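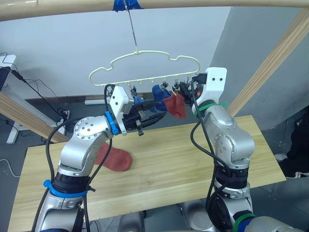
Chapter 11
Working Rules for Two-Armed Cells

11.1 Scope of this chapter

Chapter 10 dealt with the fixed guard and the light curtain. Both assume that people and moving machinery can be kept apart for the whole of a working cycle. Many benches with two arms do not allow this. Parts are soft, they shift, and someone must come to the table between runs to put them back. The rules in this chapter apply to such benches.

The chapter covers the layout of the cell, the marking of the arms, the handling of hung or clipped loads, and the record kept for each run. It does not cover mobile bases or lifting gear. Electrical supply is treated in Chapter 12.

11.2 Terms

Cell: the table, the arms, any frame fixed over or beside the table, and the floor within reach of either arm.

Shared zone: the part of the cell that both grippers can enter.

Hung load: any item held from above by a wire, hook, cord or clip, so that it can swing or turn when touched.

Steadying arm: the arm that holds a load still while the other works on it. The role may pass from one arm to the other during a task, and the task sheet must say when.

Attendant: the person who resets the parts and has charge of the stop button.

11.3 Hung loads

A hung load has no fixed position. Its place at rest can be measured, but once a gripper closes on it the whole load may turn about the point of support. A small airer with pegs is a common case. Pulling a sock from one peg tilts the bar and moves every other peg with it. Positions taken before the pull must not be used after it.

The following rules apply.

(a) One arm shall steady the load before the other applies a pull.

(b) The support shall be checked by hand before each session. Tape may be used to hold a light hook in place. It shall not be used as the only support for a load above 100 grams.

(c) If the load comes off its support, both arms shall stop. The attendant shall not try to catch it.

(d) An item dropped on the table shall be left there until the arms are at rest, unless the task sheet includes picking it up.

11.4 Marking and cables

Left and right are easily confused by a person facing the machine. The arms should therefore carry bands of different colours, and the same colours should be used in the task sheet and on the hand control. Stickers on the table are not enough, as they are soon covered by parts.

Cables running along the outside of an arm need slack at each joint. Too little strains the plug; too much leaves a loop that may snag on a frame or on the other arm. Move each joint slowly through its full range after any cable is refitted.

11.5 The attendant

The attendant may stand beside the table while the arms are moving, provided that the speed limit for attended work is set and the stop button is within reach. Hands shall stay out of the shared zone. Closed shoes are required, and loose sleeves shall be tied back.

Benavides (Rigoberto Benavides, Notes on Attended Cells, Villanueva) recommends 2 attendants where the table cannot be seen whole from one side. This book follows that advice. Only one of them gives the order to restart.

11.6 Worked case: the Givlow bench

The Givlow bench was set up in November for trials with small household goods. Its first task sheet named the steadying arm but gave no point at which the role changed hands. The revised sheet, dated 12 Dec 2020, is set out in Table 11.1 and is used in the exercises at the end of the chapter.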